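# Two arms in a shed: Edem Agbenyega on building it in software first

*19 January 2022*

Edem Agbenyega has been building a two-armed sorting cell at the Sostetley shared workshop since July. Most of the work so far has happened on a computer. He rents a bench there, second from the door, and shares the power supply with a man who restores lawnmowers.

The project is called Pastor. He says the name came from a typing mistake in a folder title and he never got round to changing it. The aim is modest: pick a small item off a table, put it in a bowl or a tray, and do it often enough that he can leave the room.

"I wanted to build the whole thing out of aluminium profile and get going," he says. "Then I priced the arms and sat down again."

So he started with a model. He spent his evenings putting together a simulated table with an arm on each side, and wrote the control code against that. The real frame came later and is still only half bolted together. The simulator runs on a second-hand desktop which cost him 419 pounds, the largest single thing he has bought for the project.

"The table took me a weekend. The arms I got as ready-made models, so I can't take credit for those. The grippers were the bother. I had the fingers closing through things for weeks."

He keeps the props simple. There is a pink bowl and a teal tray, and the thing being moved is small and yellow. He chose strong colours so he could tell at a glance what was going on when he had several runs open side by side. The table is brown for the same reason, and because the offcut of board he means to use at Sostetley is brown.
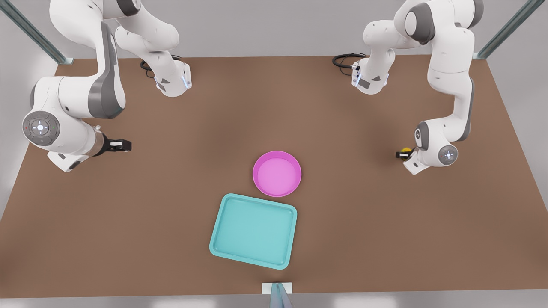

Why use two arms when one could reach the bowl?

Edem says a single arm would do for the first job, but he wants to get on to passing things from one side to the other, and he would sooner sort out the collisions now than add a second arm to finished code. He also likes having a spare. If one arm's program is in pieces, he can carry on with the other.

The early results were poor. His first proper batch was 500 attempts, left running overnight, and he came back to a log that was mostly failures. A lot of them were the same failure. The gripper closed slightly too early and pushed the object along the table. He moved the closing point down by a few millimetres and the next batch was much better.

"You feel a bit daft, because you'd have spotted it straight away with a real arm," he says. "But with a real arm I'd have bent something."

He is less sure about the objects. In the simulator he can set the weight and grip of anything to whatever he likes, and he admits that for a while he set them to whatever worked. He has since gone back and weighed real things on the kitchen scales. The friction values are still guesses. He has a notebook page of them with question marks down the side.

For each run he looks at the whole table and then at a nearer view with the fingertips in it. The nearer one is what he uses to check where something has ended up. He used to rely on the numbers alone and found that the log would call a run good when the object was balanced on the rim – it was inside the bowl as far as the sums went.

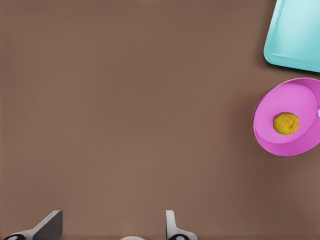 Josée Boychuk thinks he has stayed in the simulator too long, and told him so over tea at the workshop before Christmas. Her view is that a cheap arm with bad joints would have taught him more by now, and that he'll have to redo half the tuning once there are real cables dragging on the table.

Edem doesn't argue much with that. "She's probably right about the cables. I've no idea how they'll behave. Mine just sit where I put them."

He does defend the time spent on the code. The part that plans the movements shouldn't need rewriting, he says, and he has kept everything to do with the motors in one file so it can be swapped. He has tried it once on a borrowed controller from Jullell, with no arm attached, and it sent the right signals.

The next step is the frame. He has cut 16 lengths of profile and is waiting on brackets, which were out of stock when he ordered. After that he needs to settle where the emergency stop goes. The workshop rules say it must be reachable from the aisle, and his first drawing had it at the back against the wall.

He hasn't bought the arms. He is looking at a used pair being sold in Londov, and would have to collect them himself – the seller won't post them. If that falls through he'll buy one new and add the other when he can afford it.

"I'd like one arm moving by July," he says. "That would be a year. I said three months when I started."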